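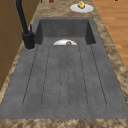

Why do households in shared buildings wash up at different times of day when the hot water costs the same at every hour? In our interviews the main cause was the working day of whoever cooked, and the tariff was hardly mentioned.

4.2 Timing of washing up

The diary study covered 61 households in Flemov, all of them in rented flats with one kitchen. Each household kept a paper diary through February, writing down when dishes were washed, by whom, and whether the tap was left running. We received 300 usable diary pages. Pages with no time written on them were left out.

Evening washing was the most common pattern, as Pesonen found in his earlier work on Plavby. The second most common was washing in the morning before work, using the dishes left from the night before. Households with small children washed more often and for shorter periods. Those in which two adults worked shifts had no fixed time at all, and their diaries were the hardest to code. We treated a gap of more than 30 minutes between two entries as the start of a new wash.

Storage turned out to matter more than we had expected. Where there was little room for clean crockery, people owned fewer plates and washed them sooner. Where there was plenty, dishes could wait until the following day.

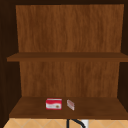 Sławomir Górecki, commenting on a draft of this section, objected that the link might run the other way, and that people who dislike washing up may simply buy more plates and then look for somewhere to put them. The diaries cannot settle this. We did ask in the follow-up interviews whether plates had been bought since moving in, but the answers were vague and we have not used them.

Water use per wash was estimated from the building meters in the Kwiatkowski block, the only site where kitchen supply is metered separately. Readings were taken each Monday by Konrad Piątek. Running-tap washing used more water than bowl washing in every week of the study, although the difference was small in flats with low pressure.
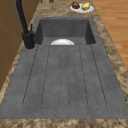

The meter readings also include water drawn for cooking and drinking, and we had no means of separating these from washing up. We therefore report weekly totals only, and make no claim about single washes.

Figure 4. Kitchen fittings: sink and drainboard (first and third panels), open cabinet with a middle shelf (second panel).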